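4.2 Does the rack earn its place?

Guides to small kitchens, the Plistel handbook among them, treat a wire rack as the cure for cup clutter. We doubt it. A rack gathers cups only as long as each one gets put back, and the handbook never says how often that happens.

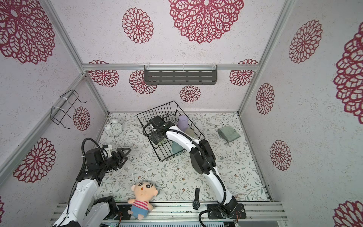

Three cups in a basket look tidy enough. The trouble starts with the fourth – and with whatever else shares the surface.

Figure 3. Cups in a dish rack, with other drinking vessels, a plush toy and a wristwatch on the mat. 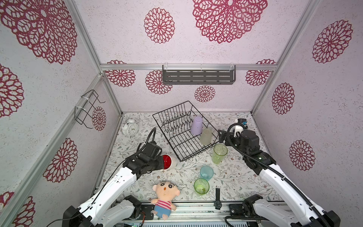
4.3 Limits

We looked at one setting only, and cups more than plates.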